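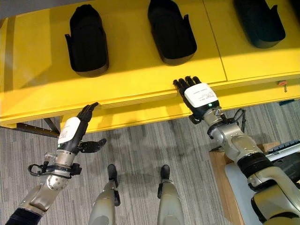

Wie kommt ein Schuh eigentlich zu seiner Form?

Hast du schon mal versucht, aus einem Blatt Papier einen Schuh zu basteln? Ich schon. Das Ergebnis sah aus wie ein zerdrücktes Boot, und laufen konnte man damit überhaupt nicht! Dabei ist ein Schuh ja erst mal nur das: etwas Flaches, das irgendwie rund werden muss. Leder, Stoff und Filz kommen als Rolle oder als Platte in die Werkstatt. Dein Fuß aber ist vorne breit, in der Mitte schmal, hinten kugelig und oben schräg. Wie passt das zusammen?

Die Antwort heißt: mit einer Form. Eine Form ist ein Ding, das dem Material sagt, wo es hin soll. Du kennst das vom Sandkasten. Du drückst feuchten Sand in ein Förmchen, kippst es um, und schon liegt da ein Seestern. Beim Plätzchenbacken im November machst du es so ähnlich, nur mit Teig (und mit Naschen).

Bei Schuhen gibt es zwei Arten von Formen, und die verwechselt man leicht. Die erste heißt Leisten. Ein Leisten ist innen drin, er spielt sozusagen den Fuß. Der Schuhmacher zieht das Leder darüber, klopft und zupft und spannt es, bis keine Falte mehr zu sehen ist. Dann bleibt es eine Weile so sitzen, und wenn der Leisten herauskommt, hat das Leder sich die Form gemerkt. Früher waren Leisten fast immer aus Holz, heute sind viele aus Kunststoff. Kennst du den Spruch "Schuster, bleib bei deinem Leisten"? Genau der ist gemeint!

Die zweite Art ist eine Hohlform. Da kommt das Material hinein, so wie der Sand ins Förmchen. Gummistiefel und Badeschuhe macht man oft auf diese Weise, und viele Sohlen auch: Das Material ist erst weich oder flüssig, füllt jede Ecke aus und wird dann fest. Wenn du einen Gummistiefel zu Hause hast, dann such mal nach einer ganz dünnen Linie, die daran entlangläuft. An so einer Stelle haben sich zwei Teile der Form getroffen. Ich habe meine gleich im Flur untersucht und die Linie nach einer Minute gefunden, an der Ferse fängt sie an.

Jetzt kommt eine Frage, die ich selbst lange falsch beantwortet habe. Braucht man für ein Paar Schuhe eine Form oder 2? Leg deine Füße mal nebeneinander und schau sie dir an. Der große Zeh ist immer innen, und die Rundung vorne läuft beim linken Fuß anders als beim rechten. Also braucht man für links eine und für rechts eine, und die beiden sind wie Spiegelbilder. Und dann noch mal ein Paar für jede Größe! Da kommt ganz schön was zusammen, und deshalb haben Schuhwerkstätten so lange Regale.

Vorne und hinten kann man bei schuhförmigen Sachen übrigens leicht auseinanderhalten, auch wenn gar kein Fuß drinsteckt. Vorne, wo die Zehen hinkommen, ist es rund. Hinten an der Ferse muss man hineinkommen, da ist es offen.
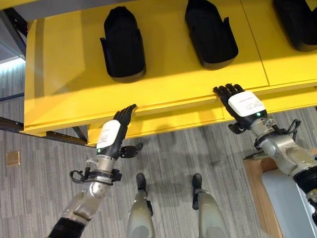

Rosario Tedesco hat mir dazu geschrieben, dass seine Kinder ihre Füße auf Pappe nachgezeichnet und ausgeschnitten haben und dann unbedingt wissen wollten, warum die Pappe vom linken Fuß nicht in den rechten Hausschuh passt. Umgedreht habe sie dann plötzlich gepasst!

Das mit dem Umdrehen ist richtig schlau, denn so wird aus links rechts. Bei flacher Pappe klappt das prima. Bei einem ganzen Schuh leider nicht, da wäre ja dann die Sohle oben - und wer will schon auf den Schnürsenkeln laufen?

Wenn du es selbst ausprobieren willst, nimm Knete und einen kleinen Puppenschuh. Drück die Knete fest hinein, auch vorne in die Spitze, und zieh sie vorsichtig wieder heraus. Jetzt hast du einen winzigen Leisten! Wickle ein Stück Alufolie darum, streich sie mit dem Daumen glatt und zieh die Knete langsam nach hinten weg. Bei mir ist die Folie beim ersten Mal an der Ferse gerissen, beim nächsten Versuch habe ich sie doppelt genommen.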